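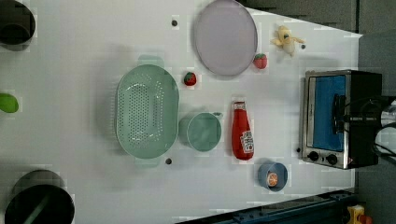

Unit 4: Storing and Rotating Dry Goods

Read before the April lab. Instructor: Vlasta Milošević. Lab section: Hernán Valderrama.

1. Terms

Shelf life is the time a product keeps acceptable quality under stated storage conditions. It is set by the packer. A best-by date refers to quality. For most dry goods it does not mean the food is unsafe the day after.

Water activity is the amount of water in a food that microbes can use. Flour, rice and dry pasta are low. Brown rice is also low, but its oils go rancid, so it keeps for less time than white rice.

2. Conditions

Dry goods should be kept cool, dark and off the floor. Leave a gap behind the shelving so air can move and the wall can be checked for damp. Cleaning products go in a different room, or at least never on a shelf over food.

3. Rotation

First in, first out (FIFO): new stock goes behind old stock. First expired, first out (FEFO) sorts by date instead. The two give different answers when a later delivery carries an earlier date. Use FEFO in that case.

Opened bags are moved to lidded bins. Copy the date and lot number onto the bin. Do not top up a half-full bin with new flour. Empty it, wash it, let it dry completely, then refill.

4. Case: Castwood school kitchen

Castwood serves over 3,000 lunches a month from one storeroom. At the spring inventory the stock sheet listed 1,069 units. Of these, 13 cases of pasta were past date, all at the back of the lower shelves. Deliveries had been stacked at the front.

For discussion: what would you change first, the shelving or the delivery routine? Bring two written paragraphs to lab.

5. Pests

See Skolwood handout, part 2. Know the signs of pantry moth (webbing, clumped grain) and weevils.

We use cookies to remember your settings on this site. Accept | Manage preferences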